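Kabel am Handgelenk schlagen gegen die Kiste — wie führt ihr eure?

Drucken | Per E-Mail senden

Chenxi Fan
Hallo zusammen, ich betreue seit April die kleine Greifzelle in unserer Werkstatt in Isstead und komme mit den Leitungen nicht so recht weiter. Der Arm ist ein KUKA, er greift Kleinteile aus einer Blechkiste, und immer wenn er in die hintere Ecke fährt und dabei das Handgelenk dreht, spannt sich das Bündel zum Greifer. Ich habe jetzt 2 Kabelbinder nachgezogen, aber dann wurde es eher schlimmer. Hat jemand von euch so etwas ohne teures Schlauchpaket gelöst? Ich freue mich über jeden Tipp, auch über ganz simple!

Wurnik
Kauf dir ein Schlauchpaket, dann ist Ruhe.

Shufen Deng
Liebe Chenxi, das kenne ich nur zu gut, damit habe ich in Irkberg manchen Freitag verbracht! Nachziehen hilft da leider selten, denn das Bündel braucht am Handgelenk Luft. Fahr den Arm im Handbetrieb ganz langsam in die ungünstigste Stellung, also tief in die Ecke und A6 am Anschlag deines Programms, und leg die Schlaufe erst dort fest. Bei uns laufen die Leitungen oben über den Unterarm, am hinteren Ende mit Klebeband gehalten, und gehen dann im Bogen über das Handgelenk. 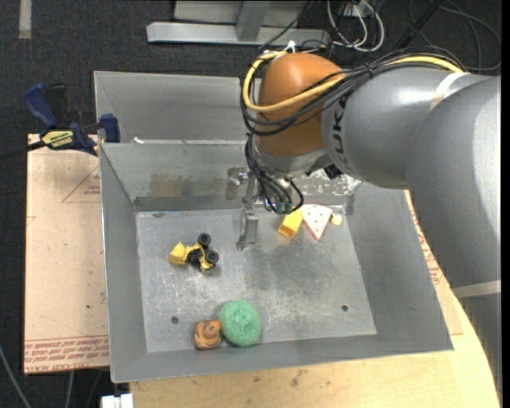

Der Bogen darf ruhig etwas üppiger ausfallen, als man es schön findet — 11 Zentimeter Reserve haben bei mir gereicht, aber das hängt natürlich von deinem Greifer ab. Schau dir auch die Stecker am Greifer an, die sollten nie den Zug abbekommen. Und zieh die Kiste gut fest, eine Schraubzwinge am Rand genügt. Unsere ist früher gewandert, und dann stimmten die Greifpunkte nicht mehr. Das Klebeband erneuere ich alle 3 Wochen, weil es sich mit der Zeit löst. Melde dich gern, wenn es klemmt!

Shao
Bei uns hat es geholfen, A6 in der Software enger zu begrenzen. Weiß aber nicht mehr, welcher Wert das war.

Kontakt | © Werkstattforum | Nach oben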